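Kleinkram auf Nachttisch und Kommode ordnen

Auf dem Nachttisch sammelt sich schnell, was abends aus der Hand gelegt wird: Brille, Wecker, Ladekabel, Taschentücher. Mit einer flachen Schale ist das meiste davon in zwei Minuten aufgeräumt.

Zuerst alles herunternehmen und die Fläche trocken abwischen. Brillenetuis innen mit einem weichen Pinsel ausbürsten, Sandkörner zerkratzen sonst die Gläser. Wer mehrere Etuis hat, nimmt am besten verschiedene Farben — dann muss man morgens nicht jedes öffnen.

Wecker mit Display nur mit einem leicht feuchten Tuch reinigen, nie direkt besprühen. Bei Uhren mit Zeigern reicht ein Staubtuch. Steht eine Uhr länger unbenutzt, die Batterien herausnehmen und das Fach auf Rückstände prüfen.

Als Ablage genügt ein Kunststofftablett von fast 30 cm Länge. Es lässt sich mit Spülmittel auswaschen und beim Staubwischen mit allem Inhalt hochheben.
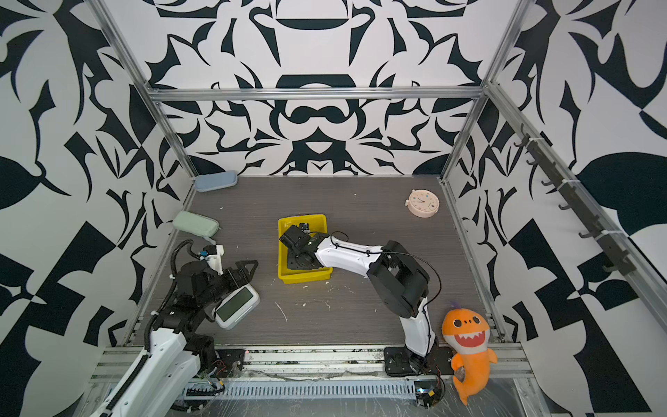 Kabel und Ersatzbatterien gehören in die Schublade, am besten in eine kleine Dose mit Deckel. Leere Batterien getrennt davon sammeln und beim nächsten Einkauf abgeben.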